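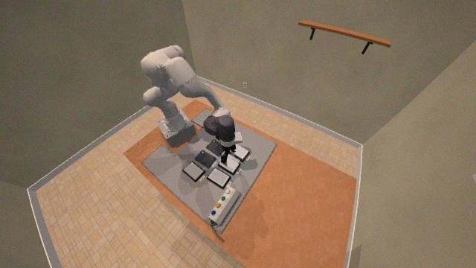 有读者来信认为，仿真环境里的规划器既然可以直接读取物体真值位姿，上一篇所列的规划成功率便不能说明感知模块的任何问题，两者混在一张表里发表，容易使人误判系统的成熟程度。

该意见成立。上一篇的表格确实没有区分位姿来源，本人已在原文末尾加注。本文就Droka项目的感知与规划接口作一次较完整的说明，并报告改用估计位姿之后的结果。Droka由Sesbridge与Nunley两处团队共同维护，本人负责其中的规划部分，文中观点仅代表个人。

一、接口的原有约定

Droka的规划进程与仿真进程相互独立，通过一条消息通道交换数据。原有约定中，仿真进程在每个控制周期发布全部物体的位姿，规划进程收到后直接更新碰撞场景。这一做法在项目初期是合理的：当时需要验证的是逆运动学求解与轨迹平滑，感知尚未接入，真值能够排除一类干扰。

问题在于约定一直沿用了下来。感知模块Zuccaro接入以后，消息格式未作改动，位姿字段既可以来自仿真真值，也可以来自Zuccaro的估计，接收方无从分辨。部分回归测试在配置文件缺项时会静默退回真值，测试照常通过，日志里没有任何提示。本人在整理12月的测试记录时才注意到这一点，此前的若干结论因此需要重新核对。

二、修改内容

修改分为以下几项，均已合入主分支。

1. 位姿消息增加来源字段，取值为真值、估计、人工指定之一，缺省值取消。字段为空的消息由规划进程拒收，并写入错误日志。

2. 估计位姿必须附带协方差。规划进程据此对碰撞体作各向异性膨胀，膨胀量设有上限，超过上限的物体视为未定位，不参与抓取候选生成，仍参与避障。

3. 时间戳统一取图像采集时刻。此前Zuccaro填写的是推理完成时刻，机械臂运动较快时，两者之差足以使相机到基座的变换查错。

4. 测试框架在启动时打印所用位姿来源，并将其写入结果文件的首行。

第二项争议最多。方形物体平放在台垫上，彼此间隔不大，膨胀之后相邻碰撞体可能重叠，夹爪从两者之间下探的路径随之消失。最终采用的办法是按阶段区分：转移阶段使用膨胀后的碰撞体，末段接近改用未膨胀的几何模型，并降低速度上限。该办法在理论上不够严格，在当前任务范围内可以接受。

末段接近的起点由规划器在抓取位姿上方沿工具轴回退得到。若回退后的构型无解，则绕工具轴旋转候选姿态后再试。方形物体具有对称性，旋转候选可以成组复用，求解缓存的命中情况较好。夹爪下降至物体侷旁时，手指与相邻边缘之间的余量很小，位姿估计的偏差在这一阶段最为敏感，所以第四项虽然简单，却是后续统计能够成立的前提。

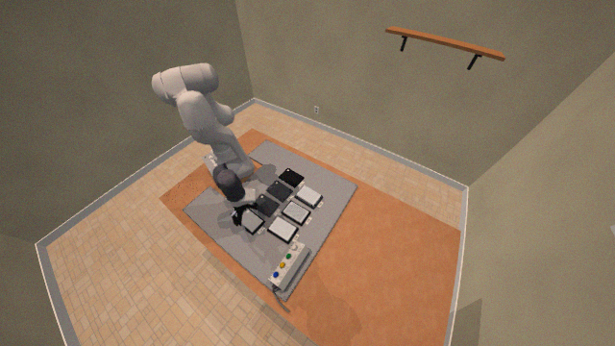
三、复测方法

复测共生成1,496个初始布局，同一布局分别以真值位姿和估计位姿各运行一次，随机种子相同，规划时限相同。物体位置与朝向在台垫范围内随机扰动，按钮盒的位置固定。规划失败、碰撞检查失败与执行超时分别记录，不合并为一个数字。

需要说明的是，两组运行共用同一套动力学参数，接触模型也没有调整。复测的目的仅限于比较位姿来源对规划的影响，其结果不宜外推到实体设备。

四、结果

使用真值位姿时，规划失败的布局为4个，逐一检查后确认均属物体过于靠近工作空间边界，逆运动学在回退点无解。使用估计位姿时，规划失败的布局增加到59个。增加的部分主要集中于两类情形。

第一类是朝向估计的歧义。方形物体旋转九十度后外观接近，Zuccaro在相邻两帧之间有时给出相差九十度的结果。单看任意一帧，估计并无错误；规划器却会认为物体发生了转动，于是放弃已有轨迹，重新求解，直至耗尽时限。处理办法是在跟踪层引入对称群，将等价朝向归并到与上一帧最接近的一个。归并只对声明为对称的模型生效，带有方向标记的模型仍按原样处理。

第二类是遮挡。夹爪与腕部下降时会挡住一部分工作区，对应物体的协方差迅速增大，超过上限后被判为未定位。这一行为符合设计，但规划器随后又因目标丢失而中止任务，显然过于保守。现改为：目标在遮挡开始前已稳定定位、且没有记录到接触事件的，允许在限定时间内沿用最后一次有效估计。时限写在配置文件中，不再由代码内的常量决定。

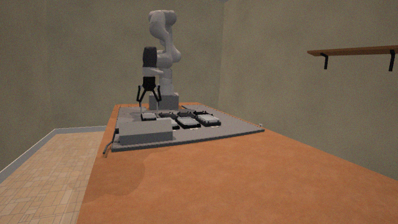 沿用旧估计的规则须与接触事件的判定配合使用。仿真环境可以直接给出接触对，实体设备则只能依靠关节力矩残差推断，两者的可靠程度相差很大。为避免重蹈真值位姿的覆辙，接触事件消息同样增加了来源字段，规划进程在仿真环境中默认读取由力矩残差推断的结果，真值接触仅供离线比对。

修改之后，本人另取1,000个布局作长时间运行，主要观察缓存与内存占用。运行期间未出现进程退出。求解缓存的淘汰策略仍有改进余地：目前按最近使用时间淘汰，布局切换频繁时，成组的旋转候选常被拆散，剩余条目失去复用价值。较为妥当的做法是以物体为单位整组淘汰，相关代码已在分支上，尚未经过评审。

五、关于调试工具

调试过程中使用较多的是回放工具。该工具读取消息记录，按时间戳重建碰撞场景，可以将真值与估计两套几何叠加显示，并标出每一次重新规划的触发原因。朝向歧义即由此发现：触发原因一栏连续出现“目标位姿变更”，而真值一侧的物体静止不动。

回放工具目前有两项限制。其一，记录文件须由同一版本的消息定义写成，旧记录须先行转换，转换脚本会把来源字段一律填为“未知”，此类记录只能查看，不能用于统计。其二，场景中颜色与材质的变化不写入记录，若需复核感知输入，应另行保存图像。

在光照与材质方面，深色与浅色顶面的物体在Zuccaro中的表现并不一致，深色顶面的边缘在阴影内较难分割。此项差异的量化工作由感知部分承担，数据尚在整理，本文不作结论。

六、勘误与后续

上一篇表格中的规划成功率全部基于真值位姿，请引用者注意。表头已改为“规划成功率（真值位姿）”，原数字保留，未作删改。以估计位姿运行的完整结果将连同配置文件一并放入Droka的文档目录，失败布局的种子列表也会附上，便于他人复现。

评论区另有几则关于轨迹平滑参数的提问，涉及加加速度约束与末段速度上限之间的冲突，篇幅所限，将在下一篇中答复。在此之前，如需使用现有参数，建议保留默认的末段速度上限，并在启动后核对结果文件首行所写的位姿来源。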